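4.2 Kettle and cord

Of the household tasks in our set, clearing away a kettle looks the easiest and gave the most trouble. The kettle has a rigid body and a handle, and policies trained on 200 demonstrations lifted it in 92 per cent of trials. The cord is another matter. It takes a new shape each time it is put down, and the plug is small and dark. When the task included gathering the cord, success fell to 60 per cent.

We raised the number of demonstrations to 750 in July. Lifting hardly changed. Cord handling improved, but most failures were of the same kind as before: one gripper closed beside the cord and the arm carried on as if it had hold of it. Demonstrations were recorded with a pair of hand-held grippers, each carrying a cube of printed markers (Figure 3).

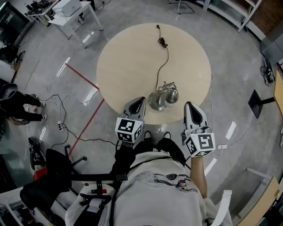 Irnness Working Papers | Mishra and Grullow | Thursday, October 19, 2023

Figure 3. Kettle task at the round table, with the cord lying across the top and the plug near the far edge.

We would not yet leave this chore to a machine in a home. A missed cord can be tried again, but a cord caught under the kettle can pull it over. Section 4.3 repeats the test with the cord tied.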